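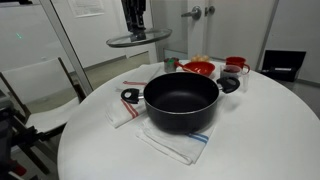 Reading time: 13 minutes

Chapter 6
Miracles and the Magistrate

A man who sells you a bad refrigerator has committed a fraud. A man who sells you a blessing that fails to arrive has, in most places and most centuries, committed nothing at all, and may be invited back next year. This chapter is about the narrow strip of ground between those two men, where the police sometimes have to stand.

We begin in Cundholm, a market town with one courthouse and, at the time of the case, more healers than dentists. In September a woman who called herself Mother Mondal rented the upstairs room over a shoe store and began curing debt. Clients paid 100 for a first sitting and 1313 for what her price list called the full lifting. She touched each forehead with a brass key, named the ancestor responsible, and sent the client home to wait for money. Several clients did get money. One sold his car.

The complaint, when it came, was not about the debts. A client named Mukico had been told that her late father was the guilty ancestor, and she took offense on his behalf. The desk officer wrote down "insult to the dead," found no such offense in the code, crossed it out, and wrote "cheating." Much of the law of religious fraud has been made in this way.

Three questions faced the court, and they will follow us through the chapter. Did Mother Mondal believe in the key? Did it matter whether she did? And could a judge say the key didn't work without also saying something awkward about the shrine across the street, where the judge's own mother went on Fridays?

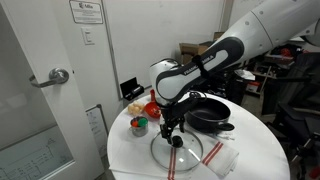

The older answer to the third question was to avoid it. As early as 1623, a town ordinance in Cundholm fined "any person who shall sell wonders by weight," which left alone anybody selling them by the piece. Dilani Ekanayake, whose study of the town's court rolls we draw on in section 6.2, found that the fine was mostly collected from strangers. Local wonder-workers paid a fee in advance and were described as bakers.

Mitali Debnath takes a harder line. In her view the courts have always known how to spot a cheat and have simply preferred not to look, especially when the cheat draws a crowd and the crowd votes. Her essay on the Flirkomeo weeping statue, reprinted at the end of this chapter, includes the plumber's testimony in full. It should be read before section 6.4 and preferably before lunch.

Key terms for this chapter: inducement, sincere belief, consideration, undue influence, reliance.

6.1 What the Client Was Promised

Mother Mondal's price list survives as an exhibit. It promises "relief," a word her lawyer had reason to be grateful for. It doesn't say relief from what, or by when, and the prosecutor spent most of a morning trying to get a witness to supply the missing half of the sentence.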